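Korncombe Community Help > Home & Cleaning

Where do I even start with a cluttered table?
Posted by Jakusa, Sat 26 May

Hi all, our light wooden table has turned into the place where everything lands. Food, bits for the kids, things that belong in three other rooms. I've got one green plastic tray to work with and that's my whole storage system at the moment (I know, I know). Do I sort into the tray, or clear everything off and wipe the tray out first? And does a brush do the job on moulded plastic, or will it scratch? I'd love a method I can finish before dinner!
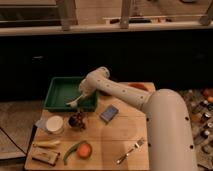
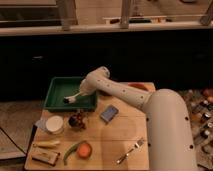 Shamim Qureshi
Brush the tray first, definitely, crumbs get into the corners and then they're on everything you put in it. A soft brush won't hurt plastic, just stay away from the scouring kind. Then I'd do food in one go, straight to the fridge or fruit bowl, and cutlery to the sink. Whatever's left is usually small stuff, and that's what the tray is for. Don't fill it past the rim or you'll be back here in September asking again :)

Torker
just get a second tray. different colour. worked for us

Jakusa
Thanks both! Brush first it is, and I'll keep an eye out for a second tray.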